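Prirkum
Lyons plant
Open position: Cell Attendant and Trainer, Sorting and Packing

Job type: full-time, day shift, 40 hours a week
Start: March
Reports to: Pascal Maillard, floor lead

Let's begin with what this job used to be called. Until last year it was Packer II, and there were seven people doing it on days. There are now three, plus two-armed stations from a supplier called Veltine. The other four moved to receiving or left. If you interview here you will meet people who remember all of them, and you should know that before you walk in.

I'm Pascal, and I asked to write this posting myself. The first version came from the head office and said the arms would "free our people for more rewarding work." I have been on this floor a long time and I'm still waiting to see what that work is. What I can tell you is what a day looks like now.

What you will do

You will set up the stations at the start of the shift, lay out the pieces, and run the warm-up routine. You will watch the arms sort light, crumpled, folded and otherwise annoying items into small containers. You will stop them when they get it wrong, put the table back the way it was, and start over. You will write down what happened in the Stastness log, in enough detail that somebody who wasn't there can follow it.

About half of the shift is spent showing the arms what to do, by hand, again and again. The other half is regular packing at the manual bench. We kept the manual bench. There was a plan to take it out and I argued against it, and so far I've won.

What we were promised and what we got

The sales visit was impressive. Stiff boxes, all the same size, neatly spaced. We don't pack stiff boxes. Our stuff is soft and it lies however it lands, and a person picks it up without thinking. An arm has to be taught each way it can land. On a good day the stations keep up with one experienced packer. On a bad day they keep one experienced packer busy looking after them. Management's numbers and mine don't agree on how many of each we have, so ask both of us when you come in.

I will say this for the things: wrists. Two of our packers had been wearing braces for years, and both say the mixed schedule is easier on them. I would have liked to get there with job rotation, which we asked for long before there was money for robots, but I'm not going to pretend it didn't help.
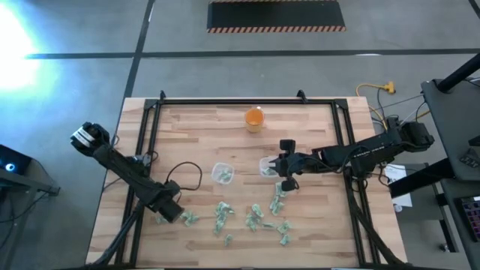
What worries me more is standing and watching. It sounds easy until the fifth hour. Your attention wanders, you miss a stop, and the log says operator error. We now swap places every 40 minutes, and I hold to that even when we're behind. If anyone tells you to skip a swap, send them to me.

What we need from you

Patience with small, repeated tasks. Good close-up eyesight, with glasses or without. Clear written English for the log. A willingness to hit stop early and take the complaints for it. Packing, sewing, kitchen or assembly experience is worth more to us than a certificate in anything with "smart" in its title. You don't need to know how to program. Veltine's technician takes care of the software and comes when called, usually the day after we'd have liked.

What you get

The same hourly rate as the old Packer II grade, plus the trainer's supplement. I pushed to have the supplement put in the contract instead of paid as a bonus, and it's there, on the second page. Read it. Paid breaks, safety shoes, and a paid training period before you are left alone with a station.

What I can't offer

A guarantee that this job exists in the same form a few years from now. You'd be teaching machines to do part of your own work, and you have every right to ask what happens once they've learned it. I have put that question to management three times. The written answer is that no further positions will be cut during the trial period. The length of the trial period is still being discussed. I'll show you the letter at the interview.

How to apply

Leave a resume or a handwritten page at the front desk in Lyons, marked for Pascal Maillard. Tell us what you've done with your hands and for how long. Everyone who makes the short list is invited to spend a paid morning on the floor, starting at 7 a.m., with time alone with the current packers and without me in the room.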